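27/02/2021

I've been putting off this post for weeks, mainly because I wanted to try both sets of hand-held grippers properly before picking a favorite. The two in question are the Clokel pair (jointed fingers, chunky, cables everywhere) and the older Lema pair we've had at the Stitolthorpe office since October. I set myself 60 tries with each and a limit of 500 bucks for anything I broke. So far so good on the second part!

For the job I went with flowers in a vase. Blocks are boring, and a block never bends when you squeeze it. Stems roll, they snag on each other, and the leaves get in front of the camera right when you need it. If a gripper has any slop in the fingers, a bouquet will find it. 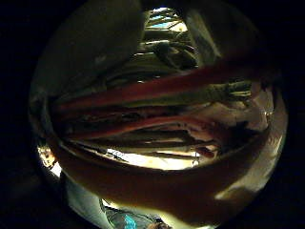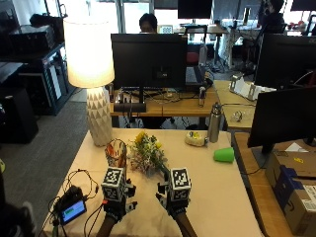
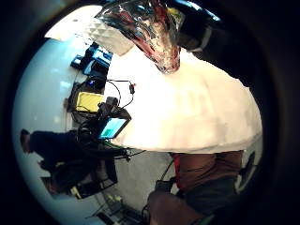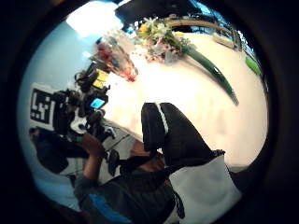

So, the Clokels. I like them a lot. The fingertips close evenly, and I can feel through the handle when I've got hold of something thin. The weight is less fun -- by try 40 or so my wrists were complaining, and the cable always wants to go the opposite way from my arm. The Lemas are lighter and way easier to put on, but they pinch at the very tip and nowhere else, so a stem just spins around in there like a pencil.

Cameras are a closer call. The wide lens is great for keeping track of the other hand, though I still haven't gotten used to how bendy everything looks. I'm recording through Grendus, which dropped frames on me twice until I turned the preview off (try that first if yours stutters).

Next I want to swap in softer finger pads and run the same 60 again. If you know a pad that grips without leaving marks on petals, please leave me a comment -- I've got 400 left in the budget and no idea what to order.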